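Open day at Nikolaidis — who else went to the simulator demonstration?

flurnard_fan
May 25, 2021

I visited the open day at Nikolaidis and stayed for the demonstration in the small room upstairs. I put here one still from the big screen. 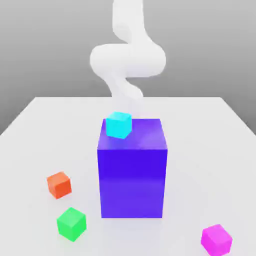

The talk was given by Meinir James and it lasted 40 minutes. She explained that the arm learns everything in simulation first, and only later they try it on the real one downstairs. I liked very much that she did not hide the bad runs. She let us see several in which the arm did nothing useful, and she waited until they finished.

My question to the others: did you find it convincing? My English is not perfect, so maybe I missed a part about the friction.

Rarnari
I was in the second group. Sorry, but for me it was a bit thin. Coloured cubes on a clean grey table, everyone can do this. I came to see a machine move.

biletti_owner
Then you should have gone downstairs, they ran the real arm there until 4.

Rarnari
The queue was out of the door. I had my two children with me.

flurnard_fan
I understand, but I don't agree that it is thin. The tall block makes it harder than a flat table, I think, as the arm must work at two heights. She said the same when somebody asked why the block is there.

olddrives
She also said they change the starting places of the cubes for each run. I wrote down 589 runs for the last batch, but please correct me if that was another slide.

biletti_owner
589 is what I have too. What bothers me is the lighting, it is so soft. In our workshop we have a window on one side and the camera goes mad every December when the sun is low. I asked about it and the answer was "we are looking at this".

flurnard_fan
Yes, I remember your question! It was a fair answer — better than a promise.

Rarnari
Fine, I will try the next one without the children. Does somebody know if the slides will be shared?

olddrives
You have to write to the front desk. I did it yesterday, no reply yet.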